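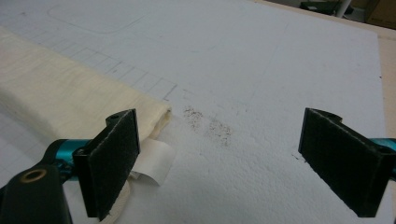

The Flenelari comparison is a bench trial of hand-held gripper tools, run at the Kekana workshop in Hindthorpe. It began as a side project of Memeck, a small automation group, and grew into one of the liveliest parts of its work. The trial asks a simple question with a wonderfully messy answer: which jaws pick up soft things best?

Design

The tools under test share a basic layout, with two flat jaws that face each other and close on whatever lies between them. Jaw facings are swapped between rounds. One well-liked set has black plates with dark, matte pads, somewhat like felt or foam to look at, and a small notched tab at the upper end of each plate. Teal-blue rods run behind the jaws, and the body is molded black plastic.

Method

Each tool gets 200 attempts, split between 2 operators. Cloth is the main test material, and a tricky one – a folded length of cream-colored fabric can slump, slide or bunch up at the slightest touch. Trials take place on a white board with a grid of small cells penciled on part of it, and the pale surface makes dark jaws easy to pick out in the camera view. A camera mounted on the tool records every attempt from just behind the jaws.

A grasp counts as good if the cloth leaves the board and stays held for seven seconds. Operators may approach from any side, but may not push the cloth against a wall or use a free hand.

Results

In the first round, hard bare plates managed 107 good grasps. Padded plates did better on thick folds, while thin single layers remained a fascinating headache for every design. Slower closing helped with both types – a welcome find, as it needed no new parts at all.

Later rounds added cord and paper strips. Work on a narrower jaw was under way by December.

See also

Parallel-jaw gripper
Cloth handling
Wrist camera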